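Kitchen Prep Helpers Wanted — Davthorpe

Carrillo Egg Kitchen is hiring part-time prep helpers for its Davthorpe site, starting in March. Shifts run from 6:30 a.m. to 10:30 a.m. We supply boiled eggs and egg salad to lunch counters in Davthorpe and Astcombe, 400 eggs on a normal morning.

You will unpack cartons, check for cracks, sort eggs into bowls and wipe down the white tables between batches. No experience needed. You must be able to stand for 2 hours at a time and handle eggs gently. Training is paid.
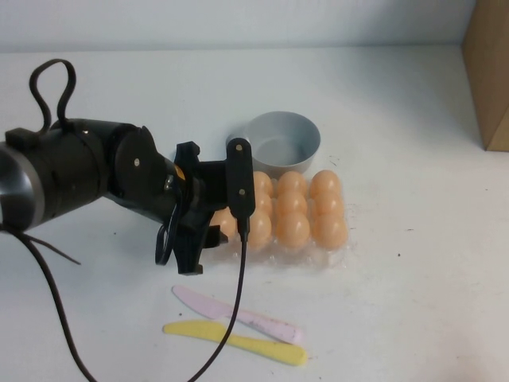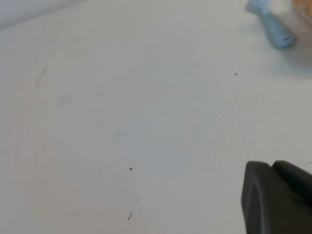

Vudatau asked under last month's posting whether helpers have to lift full cases. Yes, now and then — a cart is available, and you can ask for a second person.

Aprons and gloves are provided. Bring closed shoes. Please tell us about any egg allergy before your first shift.

To apply, stop by 134 Carrillo Street before noon and ask for a form at the side door.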